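Sasard: second progress report to the Tandier development fund
Prepared by Aroha Tapsell, Ruddock
2021-10-15

1. Period and status

This report covers the work done on Sasard since the August report. Sasard is a single-player puzzle platformer for desktop computers. The project is on schedule against the revised plan, with one milestone item carried forward (see section 5). No change to the total award is requested.

2. Level content

The plan calls for 41 levels in the release version. At the close of the period 32 are playable from start to finish. Of the rest, most exist as grey-box layouts with working collision and no final art. The last two levels are on paper only and depend on the grapple mechanic described in section 3.

Levels are now stored one per file. Under the previous arrangement a whole chapter sat in a single file, and two designers could not edit the same chapter without a merge conflict. Conversion was done by script and then checked by hand. Three moving platforms lost their timing offsets in the process and were restored from the older build.

Difficulty is set per room. Each room holds a target number of attempts for a first-time player, and the build logs the attempts made. Where the logged median is more than double the target, the room goes back to the designer. Ten rooms were returned in this period. Seven have been revised. The other three are in the Tondesley chapter and share a falling-block section which will be redrawn as a whole.
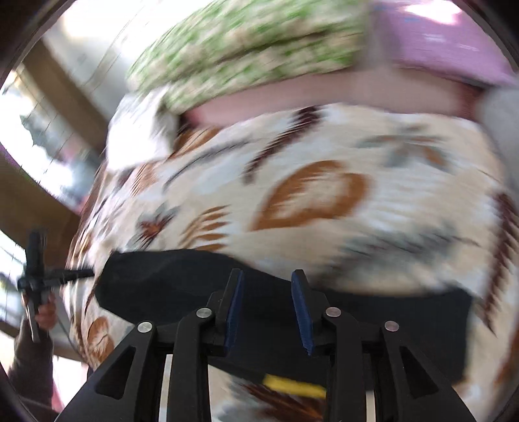

Open gripper above cream patterned fabric and a piece of black cloth.

3. Movement and controls

The jump code was rewritten. The old version applied gravity once per drawn frame, so jump height varied slightly with the display. Movement now runs on a fixed step and the drawn position is interpolated between steps. All gaps in the finished levels were re-measured after the change, and four needed narrowing by one tile.

Input buffering was added for jump and dash. A press made shortly before landing is held and used on contact. The length of the buffer can be altered in the options menu, and can be set to zero.

The grapple works on fixed anchors. On moving anchors the rope length drifts after several swings, and the player can be pulled through thin floors. A fix is being tested on a separate branch and will not be merged until it has passed the full set of recorded runs.

Controls can be remapped on keyboard and pad. Remapping of the menu keys is outstanding.

4. Play testing

One round of external testing was held, with 20 players. Each was given the first two chapters and no instruction beyond the text in the game. All but one finished the first chapter. In the second, the commonest stopping point was the lift shaft, where players did not see that the side walls could be climbed. The wall tiles there have been redrawn with a clearer edge.

Several players asked for a restart key that does not go through the pause menu. It has been added. There were also requests for a map, which is outside the agreed scope and has not been costed.

Checkpoint spacing drew mixed comments. No change has been made in chapter one. In chapter two a checkpoint was added before the lift shaft. 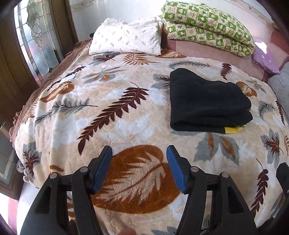

5. Milestones

Milestone 3 (playable build, chapters one to three): delivered.
Milestone 4 (all mechanics final): carried forward, pending the grapple fix.
Milestone 5 (audio first pass): started early. Footsteps, landing and dash sounds are in the build. Music is in place for chapter one only.

6. Spending

Spending on staff time is within the approved budget line. The testing line is underspent, as the sessions were run remotely and no room hire was needed. We ask permission to move the unspent part to audio, where a second composer session would allow chapters two and three to be scored together. No other transfer is proposed.

7. Risks

Grapple on moving anchors. If the branch fails its tests, the two unbuilt levels will be redesigned around fixed anchors. This would take one designer out of chapter four for the length of the work.

Load times. The new file layout adds a short delay on older hard drives when a chapter is opened. Packing the files at build time should remove it. This has not yet been measured.

Text. The English script is not locked, and translation quotes cannot be sought until it is.

8. Next period

Finish and merge the grapple fix. Redraw the falling-block section in Tondesley. Bring the remaining grey-box levels to playable standard. Lock the script for chapters one to three. Run a second test round using chapter three, with players who have not seen the earlier builds.

The current build and the attempt logs have been placed in the shared project folder.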